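22 March 2025

Reel 5 of the Skandirine print cleaned and scanned at 4K. Splice at 119 ft had lifted, redone with tape for now. Vinegar smell is no worse than on reel 4. Seventeen frames are missing after the saloon title card; check against the Trarnosley negative in April.
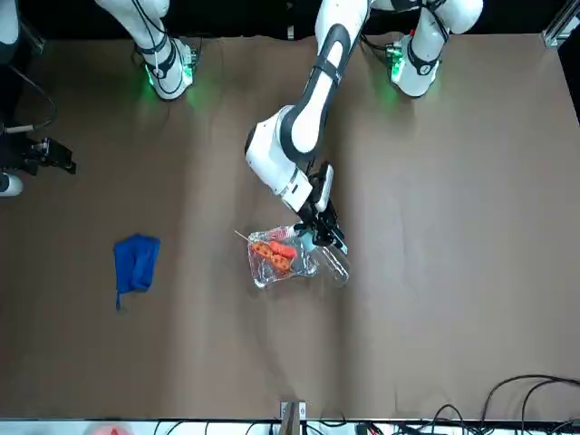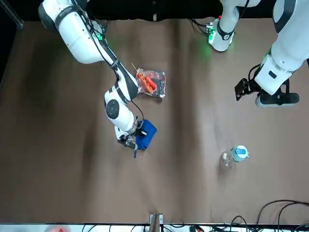
Brown tabletop, white arms at the far side in both.

Lightfoot grade still too green in the night scenes. Intertitles for Virnenov not started.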